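Print | E-mail this thread

Nélida Troncoso
February, 6:16 am
Share (30) Comments (16)

ok snack table thread. typing fast, coffee in other hand. a few of you asked how I lay one out for the Nuvport counter and I keep saying "later" so, now

background for new people: Nuvport is the little indoor market by the ferry lot. we get people at the counter in bursts. boat comes in, line. boat leaves, nothing. then another line

so everything on the table has to work for somebody with a stroller, one free hand and four minutes

first thing. empty it. wipe it. plain brown top, no cloth. I did cloths for a whole winter and they slide, they get coffee on them, kids pull. done with cloths

(yes I still have the checkered one. yes it's in the car)

second thing, tall stuff goes first. racks, stands, whatever has levels. you place those and the flat stuff kind of tells you where it goes

I did it backward for ages. baskets first because they're cute, then spent the morning moving baskets

CLEAR stands. can't say this enough. I had black ones from Javari, good price, very sturdy, and every dark wrapper vanished on them. sold two candy bars in a morning. moved the same candy to clear and it went

Javari takes returns btw if you keep the box. I did not keep the box

downside of clear is fingerprints. keep a dry cloth in your apron and do the front edges between boats. skip the blue spray, it leaves streaks on acrylic and the smell gets near the food

one of mine went cloudy from the dishwasher. don't. lukewarm water, soft sponge, let it air dry

candy goes HIGH. top step. people look up first, and little hands go low first, and a parent who finds out about the candy at the register is not a happy parent

also logo side out, always, it takes a second. I'll do it on other peoples tables at this point. did it at a gas station last month

jars I go back and forth on. standing up, all you see is the side. on their side with the lid out, you see the lid, and if the lid is pretty that's the picture people shop by

they roll tho. on a stepped stand they mostly stay put. on a flat table, no, never, I have chased a jar under the freezer

cookies: low and near the front if they're boxed. a box is big and loud, it doesn't need help. plus people like to pick it up and read the back and put it down again. and pick it up again

drinks get their own rack away from the candy. I want the red all together. one block of red you can spot from the door

and leave air between the bottles!! if they're jammed in people grab one and pull two. ask me about the floor in january

ok so the table

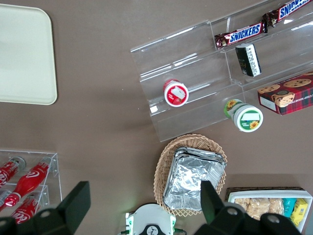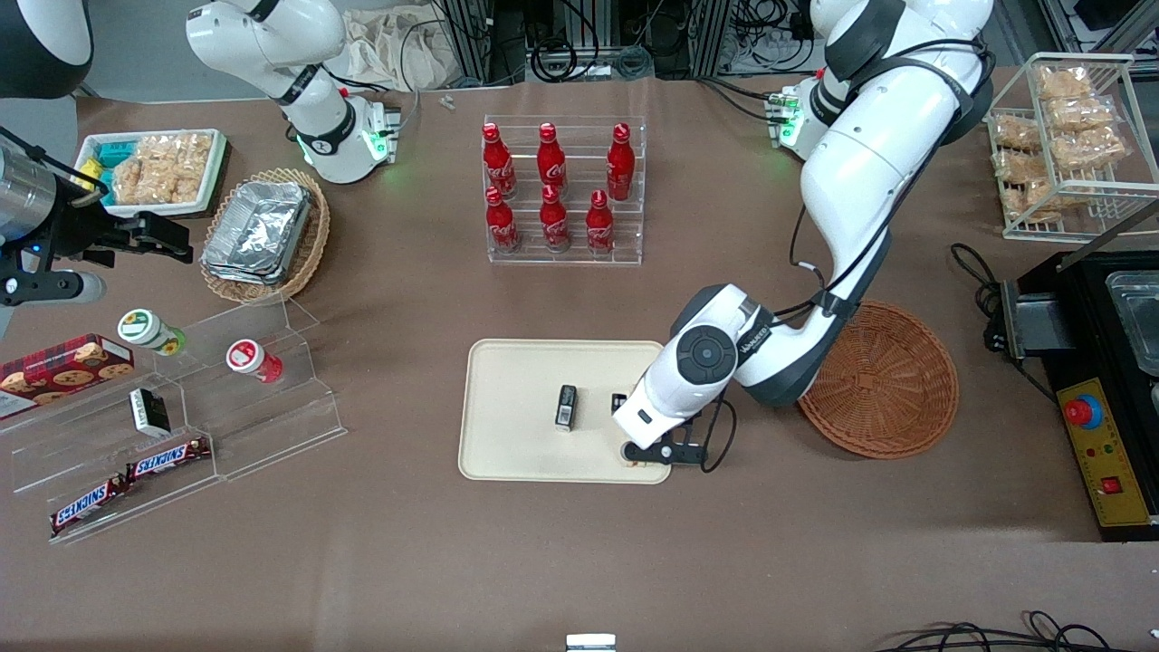 Coke in the clear rack, cream tray, woven basket, brown table, both shots. Snickers up on the steps in the first one.

going thru the questions now before the 7 o'clock boat

the tray. I love the tray. it's the most boring thing on there and it does all the work. it's where stuff lands. order gets put together on the tray, then it goes to the customer

color matters more than you'd think. cream, matte. dark things show up on it, red things show up on it, and it doesn't glare under the counter lights like the white shiny one did

rounded corners because I'm tired of crumbs in square ones. you need a toothpick for those

tray rule: nothing lives on it. things pass thru. if something is on the tray and no order is going, somebody got interupted

Grimelus from the flower stall keeps setting his keys on mine. every day. keys have germs Grimelus

baskets. wicker, yes, I know, crumbs. line it if it's bread. for foil trays I don't bother, they nest, you lift the whole stack out and shake the basket over the bin

the scalloped rim kind snags on sweater sleeves fyi. roll up

foil trays go in a basket instead of a cupboard for one reason and it's that I was walking to the cupboard 200 times a day. felt like 200

crinkled ones are fine!! press the rim flat with your thumb. I see people tossing them for a little dent and it hurts me

keep a spare basket on the table even when there's nothing in it. when the line is long you need somewhere to put the thing you don't know where to put

bagged fried stuff: white wire rack, bags stacked two levels. clear bags so people see golden. golden sells itself, I don't even put a sign

don't stack bags so high the bottom ones get crushed. you'll hear it before you see it. and new bags go BEHIND old bags. I know you know. do it anyway

keep the bags away from anything that heats up. plastic + heat, come on. I leave a gap wide enough for my whole forearm and I check it with my forearm

cords. the appliance on the edge of the table has a cord and that cord needs to go somewhere on purpose. behind, down, taped. if it loops out across the top it'll catch a basket handle or a sleeve or your elbow eventually

also know where your off button is before you need it. touch it with your eyes closed, once, at the start of the shift. I make new people do this and they laugh and then they do it

someone asked is it weird to mix candy and jars and cookies on one stand. no? it's a snack stand. it's not a library

I do keep sweet and salty on opposite ends. that's just me. Sánchez bakery two stalls down mixes everything and does great so what do I know

Sánchez also gave me the best tip I ever got: stand where the customer stands. walk around the table, bend your knees a little, look. half my labels were facing me. months of this

prices. small cards, one per shelf level, thick marker. don't do one per item, you get a table full of paper and people stop reading all of it

if the price changes, rewrite the card. crossing out looks sad

what I'd change, looking at it all again: I'd pull the candy stand a little further from the tray so there's room to work on both sides. and I'd want the jars to have their own step. they're kind of just there

also more paper napkins. always. doesn't matter how many you put out

question from last night: how do you restock in a rush. answer: you don't. you restock at the quiet bit. in the rush you fill the FRONT level only, and the back level waits

second half of that answer: keep one case open under the table, flaps up. cutting tape with a line of people watching you is the worst feeling in retail

cold drinks, people ask. rack is for show and for folks who don't mind room temp. cold ones come out of the fridge behind me. I say it out loud every single time, "cold one?" and they always want the cold one

so then why have bottles on the table at all. because when there weren't any out, everybody asked if we sold drinks. all day. I was hoarse

cleaning order at close, fast version: food off, racks to the sink, baskets outside for a shake, tray last. tray last because I'm carrying stuff on it up to the end

wipe UNDER the racks. you will find a wrapper. you will find a dime

never leave the wicker damp. it goes gray and smells like a boat. ask me how many I've thrown out (don't)

replying to the one about cost: the racks were the only real spend. baskets are thrift store. tray came from my aunts kitchen and she would like it back. she's not getting it back

the one about kids: put one thing at kid height that's allowed. ours is the little raisin boxes, on a stool at the end. saves the bottom step from getting grabbed clean

the one about labels peeling: it's the steam. move them away from the steam lol

the one about symmetry, someone told me the drinks rack should be dead center at the back. I like it there. tall things at the back, and you can still reach over the tray to get to them. if you're short like me, test the reach first tho

I had it off to one side for a bit and kept knocking the stand with my hip. try a few spots. give each one a full morning before you decide

oh and leave some of the brown showing!!! you don't need to fill every inch. I used to cram it and people would stand there and not pick anything. took stuff away, they picked faster

my rule is if I can't put a coffee down anywhere, it's too full. coffee then gets moved off the table obviously. it's a test coffee

boat horn. gotta go. if you have a stepped stand that does NOT scratch please drop the name, mine all scratch

back quick, line was short. the stand question got three answers already and they're all different, thank you, very helpful, I'll go measure the shelf depth at lunch and post it

and yes will do one on the fridge. it's a mess in there rn so give me till the end of February

Share (30) Comments (16)
Print | E-mail this thread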